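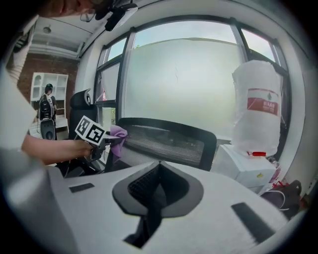
Members of the Bawa team ask that beginners start with cloth before rigid parts, as it forgives a poor grip.

Recording a Task at the Ninwood Robotics Club

Book a station for 80 minutes and limit each take to 10 seconds.
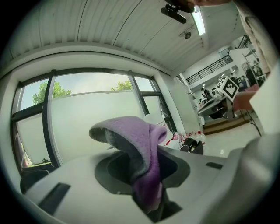
Every take begins with a marker check. Hold the gripper up so that the black-and-white patterns on its cube are in clear view - fingers must stay off the printed faces. Then save the take to Vistier. 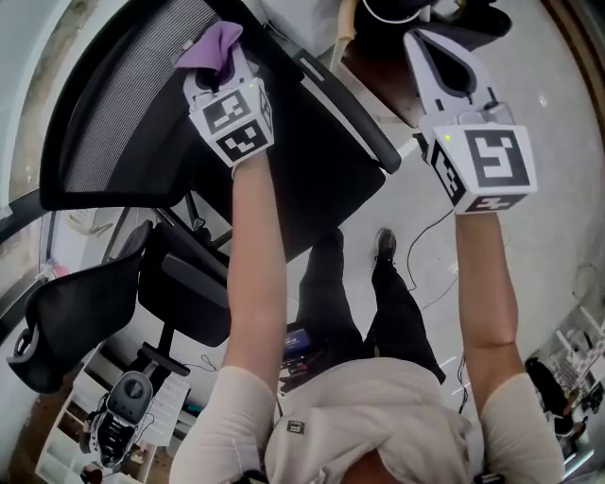 Left gripper closed on the cloth, right gripper open.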